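Home About Reviews Festival Diary Archive Contact

Two days, five films, no sleep

Aug 3, 2025

Quick one before I pass out. Got back from the Grullar weekend an hour ago, bag still by the door. Notes are on a napkin and the back of a parking stub so bear with me.

Five films in two days. Wanted six. Missed the Saturday late show, my own fault, went for noodles and the line was insane.

Callero first since everybody's emailing me about it. Fidel Villalba's second feature, a ferry pilot whose license gets pulled and who keeps turning up for work anyway. That's the plot. Slow, very slow, the first 33 minutes are basically him getting dressed and walking to the dock. I loved it. The guy two seats over did not, he left, came back with popcorn, left again. The sound is what got me, engines under every conversation, you start leaning in without noticing. Ending is a mess. There's a letter. I don't think it needed the letter.

Ate standing up before the second show, then proper dinner later. Well, proper.
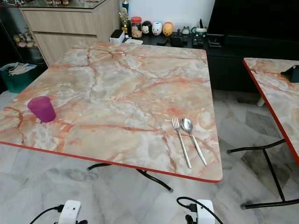

Table for one. Purple cup, fork, spoon.

Then Prumine, which I'd been looking forward to since July, and ugh. Sci-fi, sort of. A mining town, a hum under the ground, kids who can hear it and parents who can't. Great first act. Parvathi Fernandes plays the school nurse and she's terrific, there's one long take of her filling out a form while a boy lies to her and I could of watched that for an hour. But then it goes down the mine and turns into people shouting names in the dark. Flashlights. More shouting. I checked my watch, I never check my watch.

Q&A after was better than the movie. Chih-ming Hung shot it and he talked about lighting the tunnels with the helmet lamps only, no cheating, and how the actors ended up being his gaffers more or less. Somebody asked a question that was a speech. Somebody always does.

Sunday I was up too early. Coffee bad, seats good. 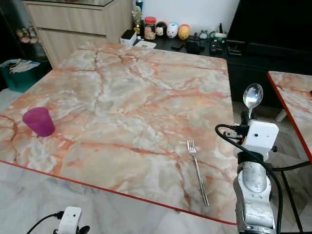 Achari, the one to see

OK so this is the one. If it comes anywhere near you, go. Balakrishnan Nair wrote and directed, Gopinath Pinto is the lead, an old pickle seller whose son wants to put the recipe in jars and sell it in airports. Sounds cute. It isn't cute. It's mean in places, really mean, the dinner with the investors had the whole room squirming. Pinto hardly raises his voice and you still want to hide under the seat.

Funny too, did I say that? Biggest laugh of the weekend was a man trying to open a lid.

Only gripe is the music, too much of it, strings all over a scene that was doing fine by itself. And the subtitles went out of sync for a bit in the middle, projection I guess, they fixed it.

The other two I'll do properly later in the week. One was a boxing documentary, solid, the other I slept through part of and it wouldn't be fair.
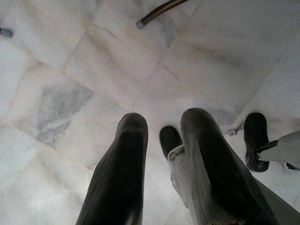
Marble tile floor, looking straight down.

Rankings for now: Achari by a mile, then Callero, boxing doc, Prumine. The sleepy one gets an incomplete. Might move Callero up if I can see it again without the popcorn guy.

If you were at the Prumine Q&A and caught what Hung said abuot the lens he used in the school scenes, leave a comment, my pen died. Going to bed.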